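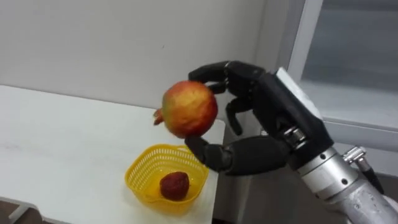 Pomegranate, red side out.

About Lekby

Lekby is a fruit and vegetable wholesaler in Varkcombe, a town best known for its one-way system. We supply greengrocers, school kitchens, cafés and a hotel that sends back any lemon it considers too pointed.

We began in a rented garage with 500 crates, most of which belonged to somebody else and were eventually asked for. The garage had a sloping floor, so anything round ended up by the door. Today we have a proper cold store on Bondberg Lane, 4000 square feet of it, with a floor that is nearly level.

Our range runs from the stuff you'd expect (potatoes, onions, more potatoes) to the stuff chefs ring up about at closing time. Pomegranates, quinces and blood oranges come and go with the season. We don't do strawberries in winter. We tried it once and would like to forget it.

In June we took over the Lahtinen round, which means we now deliver to the villages north of the river as well -- including the one with the ford, water permitting. The old Lahtinen telephone number still works and still rings in our office, usually during lunch.

There are 7 of us, plus the vans. Orders placed before four in the afternoon go out the next morning. Orders placed after four get a sigh, and then generally go out the next morning too.

Trade accounts are open to any business within reach of a van. Ring the office or call in at the Bondberg Lane counter. Parking is round the back, beside the cabbages.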